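Category: Shipping & Packing Supplies > Packing Stations > Solved
Views 3166 | Replies 8 | Shares 3

Ticket 2778: Items won't sit flat in the shallow tray (Jivitz packing table)

Opened by Perla Ochoa
Priority: normal

Hi all! First of all, I love this table. We moved our packing over to it in December and it has made the back room so much nicer to work in. The gray top wipes clean with a damp cloth, tape doesn't grab it, and there's finally space to lay out a whole order before it goes anywhere.

My problem is with the tray stage. We pack small flat goods (seed packets, card sets, little folded cloths in white cartons) and each one goes into a shallow tan box before it gets a lid. Going in, the cartons tip. One corner goes down first, catches on the far wall, and then the carton stays propped up with its back end above the rim. The lid won't close over it, so someone has to push it down by hand, and by then we've often dented a corner.

What I've tried so far:

- Turned the box so the long side faces the packer. A bit better, then the same again.
- Swapped in a fresh batch of boxes in case the first ones were warped. No change at all.
- Put a sheet of tissue in the bottom. Worse! The carton grabs the tissue and drags it into a lump.
- Slowed right down. It helps, but we have an order for 1000 sets going out and I can't have everyone going at that speed.

Cartons are the Famitz flat ones, boxes are the Nollusar shallow tray style. Both were bought to go together, and the size chart says they fit with room to spare.

---

Reply from Dzintra Jõgi, support

Hi Perla, great write-up, thank you! You've already ruled out two of the things I'd normally ask about.

Could you tell me three more things?

Where on the tabletop does the box sit when the carton goes in? Is it in the middle, or over near a side?

Does the carton catch on the same wall every time?

And is the flap on the Famitz carton tucked or taped when it goes in? If it's tucked, it can spring open just enough to hook on a rim, and it's easy to miss when you're moving fast.

A picture with an item on its way in would be a big help too.

---

Reply from Perla Ochoa

Box is at the far left corner of the table. We've always put it there so the rest of the top stays free for laying things out. It nearly always catches on the far wall, I'd say nine out of ten. Flaps are tucked. We tape after.

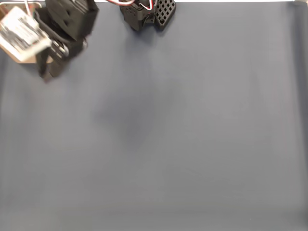

Attachment 1: item over the tan box, far left corner of the table.

Sorry for the delay, it got busy after lunch. I also measured the carton against the box while it was quiet and the chart is right, there's a finger's width to spare all the way around. So it should fit!

---

Reply from Dzintra Jõgi, support

Oh, this is really useful. Look at how much tilt there is, one corner up and another pointing down toward the box. A finger's width is plenty if the carton goes in level, but at that angle you use all of it up and then some.

I think the box position is half of your trouble. With it tucked up in the corner, everything has to come in on a slant. Please try this, in this order, and run a small batch after each step so we know which one did the job:

1. Bring the box toward you and to the right. You have lots of clear tabletop there, so use it! Leave at least a hand's length between the box and the edge of the table.
2. Put a strip of non-slip mat under the box. Any kitchen drawer liner will do.
3. Tape the flap before the carton goes in the box. One small piece is fine.
4. Bring the carton in low and level, with the far edge just inside the far wall, then let the near edge drop.

If it still catches after step 4, let me know and I'll look at sending you the Liepiņa tray, which has a wider opening and takes the same lid.

---

Reply from Perla Ochoa

OK, results!

Step 1: big difference right away. I didn't expect that much just from moving a box. Still a few catching, but they were slipping down with a tap instead of jamming.

Step 2: I only had a scrap of liner, so it's under one end. The box used to creep away from us a little with each carton, and that has stopped.

Step 3: this is the one I'd have argued with you about, as taping first felt like extra work. It's the same piece of tape, we just moved it earlier. And the flap was definitely part of it, because one of the old dented ones has a crease right where it would meet the rim.

Step 4: took a bit of practice. We ran a full stack with no lids popping up and one carton that needed a nudge.

I'm so pleased with this. The layout space is smaller now that the box has come in from the corner, so I turned the finished pile to run along the right side and we have enough room again.

---

Reply from Dzintra Jõgi, support

Fantastic news, you've made my afternoon! Do get a full-length strip of liner under there when you can. With only one end held, the box can swing around on you once it gets heavier.

Would you mind if I added your notes on step 3 to the setup sheet? It currently says to tape last.

---

Reply from Perla Ochoa

Please do! Liner is on the shopping list. I'd still like to try one of the Liepiņa trays for our thicker card sets at some point, but I'll open a separate ticket for that.

Status changed: Open > Solved
11 people found this helpful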